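Laundromat on Orel Street to Reopen in March Under New Owners

The coin laundry at the corner of Orel Street and Mousavi Avenue will reopen in March, nearly a year after a burst pipe shut it down and left the neighborhood without a public place to wash clothes.

The new owners, Yasaman Hassanpour and Tariq Talpur, signed a ten-year lease on the building last fall and have been working on it since. They plan to run it under the name Pallier Wash & Fold. The old sign came down on Thursday.

"The plumbing was the big job," Hassanpour said. "Everything under the floor on the north side had to come out. Once that was done, the rest was mostly painting and waiting for deliveries."

The pipe failed overnight last spring and flooded the laundry and the shoe repair shop next door. The shoe shop reopened after six weeks. The laundry stayed dark, and its former owner decided to retire instead of rebuilding.

For people in the apartment blocks on the east side of Mousavi Avenue, the closing meant a bus ride. The nearest laundromat is the one in the Grornanance shopping plaza, two transfers away on weekends. There are 336 apartments in the four blocks, and most were built without washer hookups. Two of the blocks have a shared laundry room in the basement. The other two do not.

Roya Najafi, who has lived in one of those two for eleven years, said she has been washing small things in the bathtub and saving the rest for one long trip every other Sunday.

"Sheets and towels are the problem," she said. "You can do a shirt in the sink. You can't do a bath towel in the sink, or you can, but it takes two days to dry and then it smells."

The new laundry will have 24 washers, including four large ones meant for comforters and rugs, and 20 dryers. Customers will be able to pay with coins or with a card that is loaded at a machine by the door. Hassanpour said they had thought about going to cards only, but changed their minds after talking with people on the street who told them they would go on using the Grornanance plaza if they could not pay in quarters.

A regular wash will cost $3. The large machines will take loads of up to 60 pounds and cost $7.50. Dryers will run at a quarter for six minutes.

There will also be a drop-off service, which the old laundry did not offer. Clothes left before 10 a.m. will be washed, dried and folded by the end of the same day, priced by the pound. Talpur, who worked for nine years in a hotel laundry, will run that side of the business. He said he expects much of the work to come from small shops nearby, and that two hair salons and a car detailer have already asked about towels.

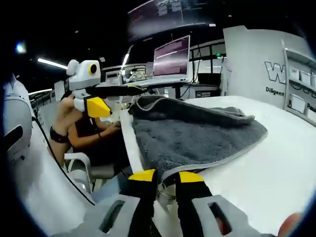 A gray microfiber towel with a stitched edge. Staff photo

Microfiber has to be kept apart from cotton, Talpur said, and washed in warm water with no fabric softener. The fibers pick up lint from other towels, and softener leaves a coating that keeps them from soaking up water. Salon towels go through a hot wash on their own. The drop-off counter will have separate bins for each, and customers will be asked to sort before they hand anything over.

"People say it doesn't matter, and then they wonder why the towel just pushes the water around," he said.

The city's part in the project has been small. The building needed a new sewer permit and a change to the rear exit, both approved in the fall. A request for two short-stay parking spaces in front of the door is still being reviewed. At present the curb is marked for two-hour parking, and the spaces are often taken all day by people who work in the area.

Lộc Bạch, who owns the shoe repair shop, said he supports the parking request. He said his own business dropped after the laundry closed — people used to leave a pair of shoes with him while their clothes were in the machine.

"They had forty minutes and nothing to do," he said. "Some of them would come in just to talk."

Not everyone is pleased with the planned hours. The laundry is set to be open from 5:30 a.m. to 11 p.m. every day, and tenants in the rooms above the shops have asked for a later start on weekends. Hooman Soltani, who manages the upstairs units for the building's landlord, said he has received three letters about noise from the dryers. The owners have agreed to put rubber mounts under the machines along the rear wall and to hold the weekend opening at 7 a.m. for the first three months. After that, both sides will meet again.

Hassanpour said she does not have an exact opening date yet. The dryers are in place, but eight of the washers are still on order, and the city has to make a final inspection once they are hooked up. She is hiring four part-time attendants, and application forms can be picked up at the shoe repair shop during its normal hours.

Anyone who still has money on a wash card from the old laundry can bring it in during the first month. The new machines cannot read the old cards, but the owners said they will honor balances of $5 or less with a free wash. Larger balances should be taken up with the former owner, whose mailing address will be posted on the door.

Recent items
Mousavi Avenue bus stop to move 300 feet north
Library book sale brings in 141 boxes of donations
Water main work on Orel Street enters second week
School board sets date for March budget hearing
Grornanance plaza pharmacy changes Sunday hours
Skating rink marks 100 years with free evening session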